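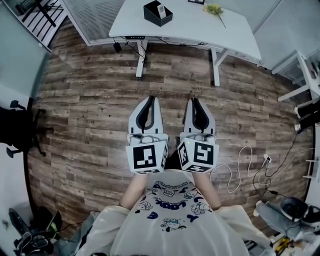 Handout 2 — home build, gripper pair. Print both sets of fingers before you touch the electronics, pads go on last. Fit the marker cube square to the back of the housing; a tilted cube throws off the pose all session. Every face gets its own pattern, and left and right must differ, same as on the two white cubes here. Cables: short loop at the base of the fingers, enough slack to open fully — no more. Tracking script is in the Humau folder, set marker size to 28 mm, log at 200 Hz. Check the log befor you close up.

Priit's notes on pad glue are on the Tambunan page. Read them, the first batch peeled.

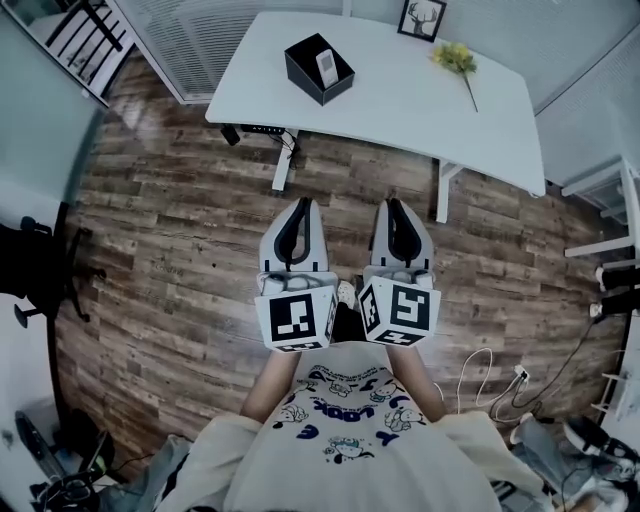 Can I print the markers on glossy paper?
Use matte, glossy throws glare and the tracker drops the tag.

For next time — bring both grippers, charged. Ningsih has spare pads if yours dont fit.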